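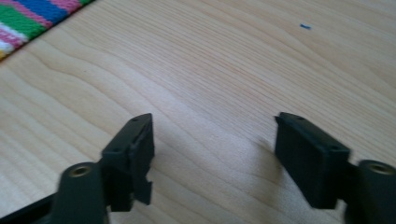
The Carroll table is a plain four-legged worktable with a light wooden top, sold by Wodia for kitchens, craft rooms and home offices. It comes in one style and two sizes, and the top is the same on both. We get more questions about the grain than about anything else, so it makes sense to start there. The color is a pale blond, and the grain runs in fine, wavy lines with a darker swirl curving through it and slightly warmer, orange-tinted streaks in places. The pattern varies from one table to the next. If you order two Carrolls to push together, expect the grain lines to stop at the joint and start again differently on the other side.

We do not stain the top to even out the color. Some customers ask for this and we understand why, but a stain hides the grain and makes later repairs harder to blend in. If you need a uniform surface, the painted Lestumex bench is a better choice and costs less.

Sizes

The small Carroll is meant for one person working or two people eating. The large one seats six, with two on each long side and one at each end. Both stand at normal dining height, and both are low enough that most office chairs with arms will need the arms lowered before they slide under.

The legs are square and set in slightly from the corners. There is a rail under each long edge. If you plan to clamp a vise, a pasta machine or a lamp to the table, use the short ends, where there is no rail in the way. The overhang at the ends is 3 inches, enough for most household clamps. Put a scrap of cardboard or felt under the jaw, or you will leave a mark.

Finish

The top is finished with Jomoton hard oil, applied in 2 coats at the workshop. It is a low-sheen finish. In soft light it hardly shines at all, and under a strong lamp you may notice a faint glow along the streaks. Fingerprints don't show much. Crumbs and pencil marks do, as they would on any light wood.

An oiled top is easier to look after than a lacquered one, but it needs a little more attention. Wipe up water, wine and coffee when you see them. A glass left overnight can leave a ring, and most rings come out with a light sanding and fresh oil. Hot pans need a trivet. Do not use bleach, scouring powder or the rough side of a sponge.

For everyday cleaning, use a damp cloth with a drop of dish soap, then a dry cloth. Always wipe along the grain. Once or twice a year, or when the surface starts to look dull, put on a thin coat of oil and rub off the extra after fifteen minutes. Lay oily rags out flat to dry outdoors before you throw them away. Rags soaked in oil can catch fire if they are left in a ball.

Color change

Pale wood darkens with daylight. Most of the change happens in the first few months, and it is faster near a south window. Anything that stays in one spot, such as a placemat or a sewing machine, will leave a lighter patch underneath. Move things around every week or so until September if you buy in spring, and after that it matters less. Patches that have already formed will usually even out once they are uncovered.

Assembly

The table ships flat in one box. The large size weighs 78 pounds packed, so have a second person ready at the door. The legs bolt on with the wrench in the hardware bag and no other tools are needed. Set the top face down on a blanket, bolt the legs on loosely, stand the table up, then tighten everything. Check the bolts again after a month of use.

Please lift the table to move it. Dragging it puts strain on the leg joints, and the felt pads on the feet tend to peel off.

What is in the box

Tabletop with rails attached
Four legs
Hardware bag with bolts, washers and wrench
Felt pads
Small tin of Jomoton oil
Care card

Price and delivery

The large Carroll is $582 with standard delivery included. Call or write for the current price of the small one - it depends on which batch we are selling from. Delivery is to the front door only. Carrying it upstairs can be added at checkout.

Returns are accepted within 30 days if the table has not been sanded or re-oiled. Keep the box and the corner guards until you are sure. Differences in grain and color are not treated as defects. Cracks, loose rails and rough spots in the finish are, and we will replace the top if you find any.

Customer notes

"Bought the large one for cutting fabric. Flat, steady, and pins don't roll around too much. I do get the lighter patch under my machine, as the page says it will." - Maeve Conneely

"Good table. The wrench in my bag was the wrong size and they mailed another. The wood is lighter than I thought it would be from the website, but it looks good with our floor." - Lâm Huỳnh

Samples

We can mail a finished offcut so you can check the color at home. Look at it in the room where the table will go, once in daylight and once with the lamps on. Samples are free, and you can keep them. They will darken like the table does, so ask for a new one if yours has been sitting on a windowsill.

Page last updated 20 Jun 2022.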